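Monday, December. Bench 2, Irkico sim.

Back on the clearing-up task. The question from Bralstead is still whether an arm can clear a kitchen table without someone standing over it. My answer for now is no, though cans are getting closer.

Ran 54 pick attempts overnight with the red drinks can, upright on the plain grey table. 50 ended in a good grasp. Of the rest, 3 closed too early and 1 timed out. Cups and cutlery not tried yet.

Catríona Horgan wants the wrist view checked on every miss before we touch the controller. Agreed. The early closes all came from the left, with the finger tip still short of the can.
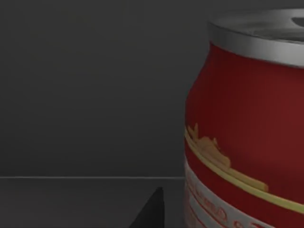
Changed the approach height and slowed the last part of the move. Will rerun tonight with the same seeds – no other changes, or we won't know what helped.

Still to do: ask Joltton for the newer finger model, and move the Cuervo logs off the shared drive before it fills up again.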